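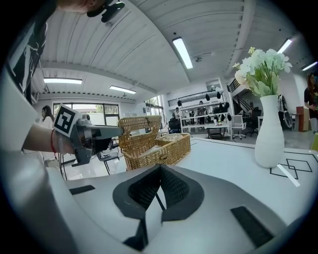 Picnic basket swap comes to Berstead

I've had my eye on a proper wicker picnic basket for years, so I was thrilled to hear that Berstead is getting its own basket swap! It opens on December 6, 2023 in the big upstairs room at Jibrin House, and entry is free if you bring a basket to trade (any size, as long as the lid still closes).

Nkechi Tamuno came up with the idea after the one in Prukstead in June, where 503 people turned up and the tea ran out by lunchtime. She has a soft spot for the old-fashioned sort with a hinged lid and a little buckled strap on the front, and I'm with her there – mine at home is a plastic cool box and it's not the same at all.

Artificial flowers are welcome too, vases and all. Puspita Siregar will be showing people how to arrange them, with 8 places in each session, and Yakubu Danladi is mending broken straps and hinges while you wait. Bring the bits that fell off if you've still got them.

Doors open at 11 and you can drop your basket off from then. Baskets left over at the end go to the Prirnetti charity shop on the corner, so take yours home again if you'd rather keep it. I'll be the one dithering by the rattan!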